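About Cruickshank Furko

Small school, evening and weekend classes. Upholstery, mending, basic tailoring. Started with 2 rooms over the old Loltora shop, outgrew them by August of the second year.

Up to 235 students a year now. Most come for one course and stay for three. Beginners welcome, no machine needed at home, no homework either.

What we teach: hems, zippers, linings, seat cushions, full chairs if you're brave. Vumow is our short course for teens, runs twice a year, fills up fast so dont wait on that one.

Fees: $145 for a six-week course, thread and needles included. Fabric is on you. Bring more than you think, everybody cuts one piece wrong.
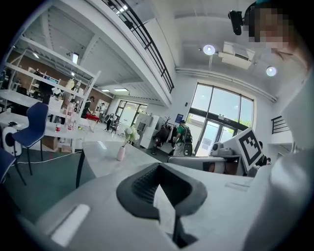
Want to join mid-term? Usually fine, ask first. Missed classes can be made up in another group if theres a seat. Refunds up to the second class, not after.

Office open afternoons. Phone is best, email gets answerd eventually.

Page updated 2018-09-13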